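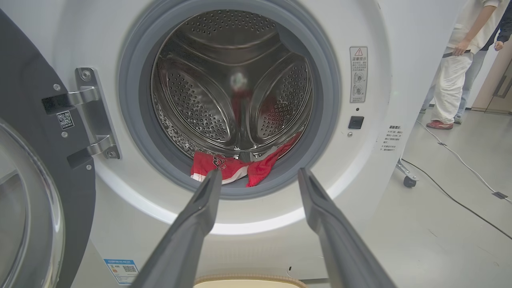

Do those clip-on electronic water descalers do anything, or am I about to waste $100?

Home & Household > Plumbing & Water > Hard water
Asked by Puspita Yusof, Aug 9, 2024

We moved to Liem in January and the water is the hardest I've ever lived with. Kettle furs up, shower head dribbles out of half its holes, glasses come out of the dishwasher looking like somebody sanded them. The previous owners left no softener and there's very little room to put one in. The main comes up in a cupboard next to the washing machine and most of that cupboard is already spoken for.

A neighbor swears by a thing called the Vustia. It's a plastic box that plugs into the wall, with two wires you wrap around the pipe. No cutting, no salt, no plumber. The Donon store in town sells it for $100 and the man there told me it "changes the shape of the minerals" so they can't stick to anything. I asked him what shape they were before and he went to help another customer.

The box says it treats the whole house, protects heating elements, removes existing scale within weeks, makes skin softer, and cuts your detergent use. There's a graph on the side with no numbers on either axis. The instructions are one folded sheet and most of it is about how to wrap the wire neatly.

What bothers me is that I can't work out what would count as it failing. The leaflet says results vary with water chemistry, pipe material, flow rate and "usage habits." It also says that if you see MORE scale in the first weeks, that means it's working, as old deposits are being released. So less scale means it works and more scale means it works.

On the other hand my neighbor is no fool, she's had hers for years and her taps look fine. The reviews online are nearly all glowing. I'd like to hear from anyone who has tested one of these in some way other than looking at the kettle and feeling good about it. I rent out the back room and I'd like the shower to stop dribbling before I get complaints.

Also, is a proper softener really as much trouble as the Donon man made out? He said they ruin your drinking water and break all the time. He doesn't sell them, I noticed.

gasketwrench
Marked helpful by 30 readers

You've already spotted the main problem. If more scale and less scale both prove the thing works, there is nothing left for you to check.

I'll try to be fair to it. There has been research on putting magnetic and electric fields around hard water, and it isn't all junk. Some lab setups show an effect on how crystals form, others show nothing, and the ones that show something often use a particular flow, a particular temperature and water that goes round and round past the device. Your kitchen tap is not like that. Water goes past the wires once, sits in a pipe overnight, then gets heated. I wouldn't tell you the effect is impossible. I'd tell you that whoever wants your $100 should be the one showing it happens in a house, and a graph with no numbers doesn't do it.

One thing you can be sure of: nothing wrapped around the outside of a pipe takes calcium out of the water. The better sellers admit this if you read closely. They say "conditioner" and they leave out "softener." So a hardness strip will read the same with it on or off, and they'll tell you that's expected. Fine. But then soap has just as much calcium to react with as it did before, so I'd like to know where the softer skin and the smaller dose of detergent are supposed to come from. That part of the box is the bit I'd call plain wrong. The descaling claim is only unproven.

About your neighbor. Ask her, nicely, what else she does. Does she wipe the taps down? Did she change her kettle, or start using rinse aid? People who spend money on a scale problem start paying attention to scale, and attention plus a cloth gets you a long way. Also ask her whether it's still plugged in. I'm serious. My brother-in-law praised his for two winters and the plug was hanging behind the dryer the whole time.

If you want to test it properly, here's what I did with a different brand. It costs almost nothing.

Get two cheap kettles, same model. Not the one you already own.

Boil the same amount the same number of times each day in both. One gets water drawn with the device on, the other gets water drawn with it off. Leave a decent gap after switching and run the tap well before filling.

Have somebody else do the switching and label the jugs A and B, and don't let them tell you which is which until you've finished.

Keep going for 30 days. Then dry the kettles, weigh them on a kitchen scale that reads small amounts, and look at what's in the bottom. Try wiping it with a damp sponge too. "Softer scale that wipes off" is the usual claim, so give it a chance.

Mine came out with no difference I could feel or weigh. That's one house and one brand, so don't treat it as the last word. But I sent mine back, and I got my money back because I had done all of it inside the return period. Check how long Donon gives you BEFORE you open the box. If the leaflet says to allow three months for results and the store gives you 30 days, you know what that arrangement is for.

For the dribbling shower, unscrew the head and leave it in a bowl of white vinegar overnight, then run an old toothbrush over the holes. Don't do this with a fancy plated finish without checking the maker's advice. It will be working again by morning and you can forget the Vustia for a while.

PlumbLineOtto
Marked helpful by 4 readers

Have had a Vustia for years and it is great. Water tastes smoother and the kettle is nowhere near as bad. Some people just like to knock things. You can't argue with results. My whole street has them now. Wrap the wires tight and keep them away from other cables or it wont work. If it isn't working it is usually the wrapping.

Comment from gasketwrench: What was the kettle like before, and did you descale it on the day you fitted the thing?

Comment from PlumbLineOtto: Yes obviously I cleaned it first, you have to start fresh

Comment from gasketwrench: Right.

Comment from Puspita Yusof: I went over to look at my neighbor's. It's plugged in and the light is on, so that's one theory gone. But she also descales everything with citric acid twice a year "to help it along." She didn't see why I found that interesting.

saltbridge_mo
Marked helpful by readers

Taking your other question, about real softeners, as the first answer skipped it.

The Donon man is overdoing it, but so do the softener people in the other direction, so hold on to your wallet either way.

An ion exchange softener does what it says. It swaps the calcium and magnesium for sodium, and you can check it at home with a test strip before and after. I use the Skosex ones, which come in a little tube, and any brand will do if they're in date. The strip goes one color at the unsoftened tap and another at the softened one. That's what I like about it. You aren't asked to feel anything.

Downsides, as somebody who lives with one:

You have to buy salt and carry it. Bags are heavy. If the unit is in a tight cupboard you will swear at it.

It needs a drain and usually a power outlet. If your main comes up next to the washer you may be in luck, as there's normally a drain there already. Get a plumber to say whether it can be shared. Local rules differ on this and I wouldn't trust a stranger on a website with it, me included.

It does put sodium in the water. How much depends on how hard the water was. Most people leave one unsoftened cold tap in the kitchen for drinking and cooking. If anyone in the house has been told to watch their salt, or you're making up baby formula, do that and ask the doctor. "Ruins your drinking water" is nonsense if that tap exists.

Softened water feels slippery in the shower. Some love it. My husband says he never feels rinsed, and he's been saying so for as long as we've had it.

They do break now and then. Ours needed a new valve part once. I wouldn't call it all the time.

Now for the sales side. Do not let anybody do an in-home demonstration. They put drops in a glass, it goes cloudy, you gasp. All it shows is that you have hard water, and you knew that from your kettle. I had one quote that was $500 above another for the same capacity and the only difference I could find was that the expensive one came with a man in a blazer. Ask for the resin volume, the salt used per regeneration, and whether it regenerates by meter or by timer. Metered is better. If they can't answer, thank them and shut the door.

And do the dull arithmetic first. You may not need either gadget. Citric acid powder is cheap. Descaling the kettle and the shower head takes hardly any of your time. For the dishwasher, look inside for a salt compartment, plenty have a small softener built in and the owners never fill it. Only use proper dishwasher salt there, never in the detergent drawer. If the glasses stay cloudy after a soak in vinegar it's etching and no device on earth will bring them back. For laundry, the detergent pack normally gives a separate dose for hard water, so use that one and skip the tablets that promise to save your heating element until someone shows you a washer that died without them.

I'd live with it through one winter doing those things. If you're still annoyed, get two or three quotes on a softener, small ones do exist for tight spaces. I wouldn't spend the $100 on the wires in the meantime. That's a lot of citric acid.

Comment from Puspita Yusof: Thank you both. There IS a salt compartment in the dishwasher, it was bone dry. I've filled it and reset the hardness setting. Shower head is in the vinegar. I went back to Donon to ask about returns and it's 30 days, and the leaflet says allow twelve weeks. I left the box on the shelf. Will get a plumber to look at the cupboard.

Comment from PlumbLineOtto: Your loss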